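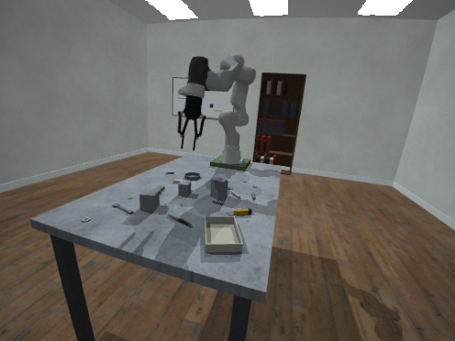 What I learned when a coat factory invited a painter

I have worked in the pattern room of a coat maker called Kunport for a long time, and in this period I saw many ideas come from upstairs and go away again. The idea to invite an artist came in October. I was against it. I write this post because two friends asked me how it went, and my answer by telephone was too short.

The artist was Zinhle Mahlangu, who paints large pictures on cotton and also makes prints. Our director, Radek Říha, had seen her work in a small gallery in Cleden and he bought one piece for his own flat. Then he asked her for five drawings which we could print on the lining of a winter coat. Only the lining, he said. The outside of the coat would stay dark blue, as our customers like it.

In the first meeting we did not understand each other well. She brought drawings on paper, very wide, with long lines of birds going from one side to the other. I looked at them and saw only the seams. A coat lining is cut in many pieces: back, two fronts, sleeves, the small parts near the pocket. If a line of birds goes over the back and must continue on the front, somebody has to match it at the side seam, and this costs cloth and time. I said this, perhaps too directly. My colleague Matěj Sýkora kicked my foot under the table.

Zinhle asked if she could have the paper pattern at home. I had never given a pattern to a person outside the company, but Radek agreed, so I rolled up a medium size and gave it to her. After two weeks she came back and had drawn everything again, directly on the pieces. The birds were now different on each part and they did not need to meet. On the sleeve there was only one bird, near the cuff, so you find it when you turn the cuff back. I must say I liked this very much.

The printing was less pleasant. We used a thin fabric which is sold under the name Bonirix, and the red came out almost brown on the first length. The printer wanted to sell it to us anyway. Norbert Mikuš, who buys our fabrics, spent a whole afternoon on the telephone with him and we got a second length without paying. The red was better, still a little dull. Zinhle said she could live with it — I think she was being polite.

We made 96 coats. Radek first spoke about 2000, and later about fewer, and I am glad that the number went down each time we met. The shop Yau took half of them and hung two coats inside out in the window, which I found strange, but people stopped to look. An older man asked me there if he may wear it inside out in the street. I told him that the seams are clean enough and he may do what he wants.

What about the money? I don't know the whole calculation. Otakar Vaněk from the office told me that the artist was paid a fixed sum and also a small part from each coat, and that her name is on the label under ours, in the same size of letters. The size of letters was discussed longer than the sum.

I still don't believe that every company must work with an artist. In a magazine I read about such a project where a painting was simply put on a bag, and the bag had the same shape as the year before. For me this is a poster with handles. With our coat, the pattern and the drawing were made for each other, at least the second time.

One sample is hanging behind my door. It has the brown birds from the first length and cannot be sold, so I wear it when I go out to the yard. Next time I will write about collars, as I promised in spring and forgot.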